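April 30, 2018

Equipment planning, kitchen bench. Trefor wants the request in front of him before he does the next round, so this is me getting the thinking down in one place. Ailbhe and Emlyn, please write in the margins.

Where we are: everything for the kitchen task is still in simulation. Two arms, two multi-fingered hands, a marble counter, and the same small set of props we have been using since February. The question is what we buy so the same layout can exist on a real bench, and what we can put off.

I went back through the renders this morning with the quote sheets next to me. I find it easier to price a thing when I can see how much of the counter it takes up.

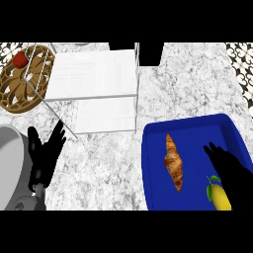 The hands are the big line and always will be. Two quotes in so far:

- **Dolness**: the hand closest to our model. Longer lead time. Wrist adapter is a separate item and they did not price it. Need to ask again.
- **Bartoš**: fewer joints in the thumb. Adapter included. They will lend a demo hand if we pay shipping both ways.

Emlyn prefers Dolness because we would not have to touch the hand model. I agree that is worth money, but I don't know how much. His guess is that refitting the model for the Bartoš hand would cost us a couple of weeks, most of it in collision shapes for the fingertips. Ailbhe thinks longer. Either way it should be written down as a cost in the request, because Trefor will ask and "it's a pain" won't do.

We need 2 hands, a left and a right. I was tempted to ask for one and start with single-hand picks from the tray. Talked it over with Ailbhe and dropped the idea. Half of what we want to learn is how the two arms share the counter, with one hand over by the bowl and the other in the tray. Buying one hand now means buying the second next year at next year's price, with a second round of paperwork.

Spare fingers: ask both vendors. Rosemarie's group went through fingertips faster than expected and had no line for them. Put in 6 spare tips to start.

Counter. Real marble is out. Too heavy for the frame we have, and it will chip the first time a hand comes down hard. Shirley has a printed laminate sample from Amis with a gray vein in it. She put it under the bench lights and the glare was worse than I'd like. Amis also does a matte version. She is getting a piece of that, enough to cover one corner, and we will look at it with the camera we already own before ordering the full sheet.

The patterned tile at the back is a nice-to-have. If we want the real bench to match the sim visually we should have it, but a printed panel would do the job. Not in this request.

Props. This is the cheap part and also the part where we wasted the most time last year, so a few notes:

- **Blue tray.** Eko has one in a similar blue with raised sides, $6 each. Buy several. Check the inside depth against the model before ordering, the catalog only gives outside dimensions.
- **Croissant.** A real one sheds and goes stale. Foam bakery display ones are fine for shape but too light. Emlyn suggests cutting one open and putting a weight in it. OK, but weigh a real one first and write the number down.
- **Lemon with leaves.** Plastic fruit. The leaves have to stay attached, so get the kind where they are molded in.
- **Apple.** Same supplier as the lemon.
- **Trivet.** The openwork one is a pain for depth sensing, and I want it for that reason. Ailbhe says we can cut one from the mesh on the shop laser. No purchase.
- **Wire rack.** White, thin rods. See below.
- **Gray bowl.** Anything large and smooth will do. Shirley has a candidate at home.

The rack worries me more than the fruit does. Thin white rods on a pale counter are hard for the depth camera, and they are also the thing a finger is most likely to hook on. If the left hand catches a rod and the arm keeps going, we lose either the rack or a finger. I'd like a breakaway mount under it. Magnets through the counter would probably be enough. Trefor has a box of them from the old conveyor job, so again no purchase, but somebody has to make the plate.

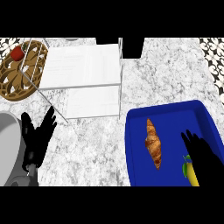

Arms. We have one that can be moved over from the sorting cell and one we have to find. The options are to buy a matching arm or to rent for the length of the project. The rental quote came in at $574 a week, with a $200 delivery charge. It looks fine for a short trial and bad for anything longer. Ailbhe worked it out over the planned schedule and buying wins well before we finish. Renting only makes sense if the purchase gets held up and we need a second arm for bring-up.

Reach is the thing to check before we sign for either. In sim the right arm gets to the lemon end of the tray with no trouble, but the base positions there are wherever we put them. On the real frame the right base has to clear the cable duct, which moves it back. Emlyn will put the true base positions into the sim and rerun the tray picks. If the near end of the tray goes out of reach we either move the duct or shorten the counter, and both of those need to be known before the laminate is cut.

Cameras: keep what we have. Add one overhead mount. Shop can make it from stock extrusion.

Safety: light curtain on the open side. Facilities pays for that from their own line as long as we tell them early. Send the layout drawing this week even if it's rough.

Order I would buy in, if the money comes in pieces:

1. Hands (longest lead)
2. Second arm
3. Counter sheet, after the reach check
4. Props and spare tips

Props could go first since they cost next to nothing, but then they sit in a box and walk off to other projects. Same thing happened with the mugs.

Open items:

- Dolness adapter price (me)
- Bartoš demo hand, shipping cost and dates (me)
- Refit estimate in days, one number we both sign (Emlyn, Ailbhe)
- Base positions in sim, rerun tray picks (Emlyn)
- Matte sample under lights (Shirley)
- Ask Rosemarie which fingertips wore out first, and whether she has any of hers left
- Inside depth of the Eko tray

Draft request goes to Trefor once the adapter price is in. If Dolness hasn't answered by then I'll send it with a placeholder and mark it as one.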